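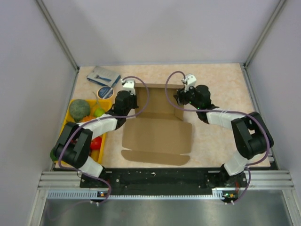
Flattened boxes - keep them or let them go?

Posted in: Packing, Moving and Storage

pantrymoth
Hi all, long-time reader and very occasional poster. I have a question that's going to sound small, but it has been the subject of two dinners at our house now. We moved in February and I kept every single box. I slit the tape, folded them down and slid them behind the dryer, feeling very pleased with myself. Now I've started using them again for the produce share I split with my sister and a neighbor, and about every third one won't hold a square corner. The bottom bows, the flaps don't want to meet, and last Monday a bag of tomatoes went straight through onto the driveway.

So do I keep going, or is a box finished once it's been flat for a while? And if you do reuse them, how do you fold them back up so they stay up?

Gusset_Lady
Oh, I love this question! I packed orders for a seed company called Jergate for 11 years and I have opinions. A box can come back from flat plenty of times if it was flattened along its own creases. What ruins it is folding it in half across the panel to make it fit somewhere, and I'd bet a pie that's what happened behind your dryer. Once there's a crease where there shouldn't be one, the wall wants to bend there forever.

To open one up, lay it on a table with room on both sides, stand the back panels up first, and let the front flaps lie toward you until the corners are square. Then the short flaps, then the long ones. People grab the flaps first and end up wrestling the whole thing like a wet tent.

tallboy_285
I'm going to be the grump. Boxes are cheap and tomatoes are not. I used to save them too, up to 30 at a time in the garage, and all I got was silverfish and a wife who couldn't reach the freezer. Now I use plastic trays for anything that came out of the ground or off a tree. You can see what you've got, you can rinse it, and it doesn't care if a peach leaks. Cardboard goes to recycling the day it arrives.

pantrymoth
Gusset_Lady, you would win that pie. I went and looked and there is a crease right across the middle of nearly all of them. I had no idea that mattered so much.

tallboy, I do have a few trays, but they're open on top and they slide all over the back of the car. How do you carry yours?

tallboy_285
On the floor behind the front seat with a towel underneath. Heavy things like cauliflower in the back corners, tomatoes by themselves up front, and nothing stacked. I will grant you it only works if you drive like a grandmother, and I do.

Mieczysław Szewczyk
Good evening from a fellow saver of boxes. I think you are both right, if I may say so. At our house the tray goes inside the box. The tray takes the damp and the weight, and the box gives you walls and something to close on top. We bought two Salance trays years ago and then went looking for boxes to fit them, which my son finds very funny.

For groceries I keep a separate small box for everything that isn't food - razors, soap, batteries, the tin of shoe polish. My mother did this and would not hear of soap riding home next to the fruit, and I still believe I can taste it when somebody forgets.

Gusset_Lady
Mieczysław, your mother was a sensible woman. Melons are terrible for picking up soap!

tallboy, I can't agree on recycling them the same day, though. A good double-wall box is worth keeping. Press the edge with your thumb, and if it springs back, save it. If it stays dented, out it goes. And please do the bottom seam with proper paper tape, one long strip and then one across each end. I like the Wivis one, but any that you have to wet will do.

tallboy_285
I have 800 feet of tape in a drawer and no boxes to put it on. Make of that what you will.

pantrymoth
Thumb test done after supper, with my husband reading out the results. Most of the pile is going to the curb, and the good ones are now standing upright next to the washer, where I can't be tempted to bend them. I'm going to measure the trays tomorrow and try Mieczysław's way for the Saturday pickup. Does anyone put something between the tray and the cardboard, or does it sit all right by itself?

Mieczysław Szewczyk
One sheet of newspaper, folded once. Change it when it gets soft.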